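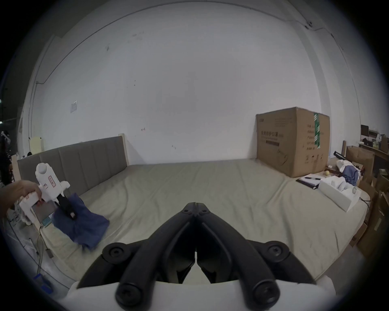 Soledad Bustos demande si la pince Fastow peut se tenir à la main pendant toute une soirée sans fatiguer le poignet, et si les doigts se remplacent séparément. Oui pour les doigts : chaque doigt se démonte avec une clé de 2,5 mm et se commande à l'unité. Pour le poignet, cela dépend de la personne. La pince complète pèse 318 g sans câble, et nous conseillons de faire une pause entre deux séries de prises.

Fastow, pince à main en kit
Référence Godoy 1927
Disponible, expédition le jeudi

Fastow est une pince tenue à la main, pour enregistrer des gestes que vous voulez ensuite faire répéter à un bras. Les deux doigts sont noirs et courbés, le boîtier est en plastique blanc. Le kit est prévu pour être monté chez soi ou dans un atelier partagé, sur une table ordinaire. Il ne faut pas de fer à souder.

Nous l'avons dessinée d'abord pour le linge. Un tissu froissé qui pend au bord d'un lit est un objet difficile : il n'a pas de forme fixe, et le drap dessous bouge avec lui si on appuie trop. Avec deux pinces, une personne peut tenir un coin pendant que l'autre main cherche le deuxième. Le kit se vend donc aussi par paire.

Contenu du kit (une pince)
Deux doigts courbés, noirs
Un boîtier blanc en deux coques
Une charnière centrale prémontée
Visserie noire, avec 8 vis de réserve
Un câble blanc de 3 m
Une notice imprimée en français et en espagnol

Montage
Comptez une heure et demie la première fois. Vissez la charnière avant les bras, sinon le bras gauche reste un peu de travers et il faut tout rouvrir. Les vis des bras se serrent à la main, puis encore un quart de tour. Ne mettez pas de colle sur le filetage. Si les deux doigts ne se touchent pas bien au bout, desserrez la charnière, fermez la pince et resserrez dans cette position.

Réglage
Le logiciel Cludness reconnaît la pince au branchement. Il demande d'ouvrir et de fermer les doigts 10 fois, lentement, pour apprendre la course. Refaites ce réglage après chaque changement de doigt. Les fichiers s'ouvrent aussi dans Joveo, à partir de la version de janvier.

Compatibilité
La coque actuelle n'accepte pas les anciens doigts droits. Un adaptateur est à l'étude chez nous, mais je ne peux pas encore donner un prix.

Garantie et pièces
Les pièces en plastique sont garanties un an, les doigts six mois, parce qu'ils s'usent selon l'usage. Pour une pièce cassée, envoyez une photo et la référence gravée dans la coque à Iara Herrera, par le formulaire de contact. Elle répond le matin, avant 11 h.

Options
Paire de pinces, gauche et droite
Doigts de rechange, à l'unité
Câble blanc de 5 m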